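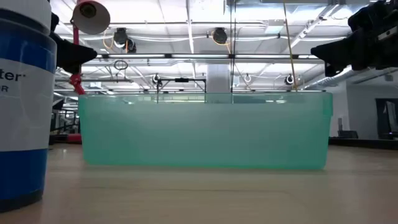

A green bin and a blue bottle on a table.

How is a fashion show made?

Wondent Kids, explainers for readers from 8 years
2023-03-02

Maybe you have seen a fashion show on television. The music plays, the models walk one after another, they turn, they walk back, and then it is finished. Many shows are shorter than your school break! The show we visited in the town of Nellon took only 13 minutes. But the people who made it had worked on it for half a year.

Who decides what the clothes look like?

This is the job of the designer. A designer is a person who thinks of new clothes and draws them. The clothes which are made for one season, and which belong together, are called a collection. Senima, the small fashion house we visited, made a collection with the idea "rain in the city". So there were many coats, large hoods and shiny fabrics.

At first there are only drawings. The Senima team made 109 of them. Most of the drawings never become real clothes. The team puts all the papers on the wall, looks at them for some days and takes down the weaker ones. It can be a little sad for the designer, but it is a normal part of the work.

From paper to coat

When a drawing is chosen, a pattern maker looks at it. The pattern maker draws every piece of the coat in its real size: the back, the front, the sleeves, the collar, the pockets. These paper pieces are called the pattern. If you have ever built a box from flat cardboard, you know already how it works. Flat pieces become a thing with a shape.

Then a first coat is sewn from cheap cotton. Its name is toile, and you say it like "twahl". It is a French word. The toile has no buttons and no nice color, and people write on it with pencil. They can cut it, pin it and make mistakes on it, and the expensive fabric stays safe.

Senima buys its fabric from a shop called Hakim, in the same street. The shop gives small pieces to try first, and the sewers check how the fabric falls, if it makes wrinkles and if the needle leaves holes.

What is a fitting?

Some days before the show, the models come for the fitting. They put on the clothes, and the sewers make them shorter, longer or tighter with pins. A fitting takes patience, and you must stand very still. Each complete set of clothes, with shoes and bag, is called a look. Senima showed 20 looks in Nellon.

After the fitting, every look is photographed, and the photo is hung on the clothes rail together with the clothes. On the day of the show the helpers can see quickly which shoes go with which coat.

What happens behind the curtain?

It is much louder there than you think! Hair dryers are on, somebody looks for a left shoe, somebody irons a sleeve. The people who help the models to change are called dressers. One model can wear two looks in the same show, and there may be less than 2 minutes between them. The dresser opens all zippers and buttons before, and puts the shoes on the floor in the right direction.

Near the curtain stands a person with a list and a headset. This person says "go" to every model, so that they don't come out too early. The long path where they walk has two names, runway and catwalk. Both are correct.

And who is sitting there?

In the chairs sit people from shops, who decide what they want to order. There are also journalists, photographers, and the families of the people who sewed. The photographers stand together at the end of the runway, because from there they can see each model from the front.

Can I buy these clothes?

Usually not on the next day. The shops order first, and then the clothes are sewn in many sizes. Some looks are made only for the show and are never sold. Clothes from a winter show often come into the shops in late summer, when you are still wearing your sandals.

Words to remember

Collection: clothes which are made for one season and belong together
Pattern: the paper pieces for cutting the fabric
Toile: a first try from cheap fabric
Look: a complete set of clothes for one model
Dresser: a person who helps the models to change

Try it yourself

Choose an idea, for example "under the sea" or "my grandmother's kitchen". Draw five looks for it on five papers. Hang them on your door and leave them there until tomorrow. Then look again and take one down. Which one was it?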